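July 18, 2025

The wrist fault came back this morning at the 18th episode of the batch, after two clean days. Same signature as in June: the arm descends towards the counter, the gripper passes the edge of the basin, and the wrist joint velocity goes from normal to absurd within a single control step. The safety layer then trips and the episode is written off. Because the whole thing runs in simulation, the cost is time. On the Grinano bench it would have been a bent bracket at the least, which is why I refused to sign the release on Wednesday and why I am still not signing it.

I started by ruling out the policy. I replayed the recorded joint targets open loop with the learned controller disconnected, and the spike appeared at the same step. The targets themselves are smooth. Whatever is wrong sits between the command and the solver.

Next, the collision geometry. The basin in the Simer kitchen asset is a convex decomposition, and the pieces do not line up with the visual mesh. I overlaid the two and found a sliver of collision volume standing proud of the rim on the side nearest the arm. The fingers enter it at speed, the solver finds a deep penetration and pushes them out with whatever impulse it likes. The arm is obeying physics that cannot be seen on the screen.

That explained most of the failures. It did not explain all of them. Of 64 logged trips, 40 have the gripper inside the sliver. The rest happen higher up, in clear air, with no contact pair reported at all.

Spent the hour before lunch on those. The contact list is filtered before it is written to the log, and the filter drops any pair with a body tagged as scenery. I removed the filter and reran three of the bad seeds. Two gave nothing new. The third reported a contact between the forearm and something called prop_bag, which I had assumed was harmless, being on the far side of the counter and well out of reach. I paused the run and moved the viewpoint back behind the basin to check the placement. 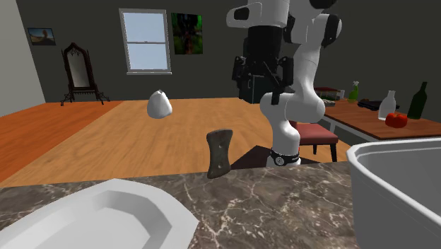 The spawn height for loose props is read from the room file, and the room file was exported from Halliday with the counter as the origin, whereas our loader takes the floor as zero. Any prop without a resting surface assigned is therefore placed too high. Gravity is switched off for scenery by default, so it stays there. None of this would matter, except that the broad-phase bounds for such props are inflated by the same offset and reach back over the counter into the workspace. The forearm touches a bounding volume, the narrow phase is handed a bad pair, and we get an impulse from an object the arm never comes near.

So there are two faults, and I had been treating them as one. That is my error. In June I closed the first ticket after damping the wrist, which reduced the number of trips enough to look like a cure.

Changes made this afternoon: rebuilt the basin collision pieces from the visual mesh, corrected the origin on load, and took the scenery filter out of the logger permanently. The damping is back at its original value. I would sooner see the trips than hide them.

Ran the three bad seeds again with everything in place. No trips. That is a small sample and I have written it up as such. The full set of 2,000 episodes is queued on Clorura and should finish over the weekend — provided the licence server stays up, which it did not last time.

Still open: the safety layer took four control steps to react in the worst case. The limit in the specification is two. It has nothing to do with either fault and nobody had noticed it, myself included, since we only ever looked at whether the layer tripped and never at when. New ticket raised, release still blocked. Must ask for the timing logs from the bench before Monday.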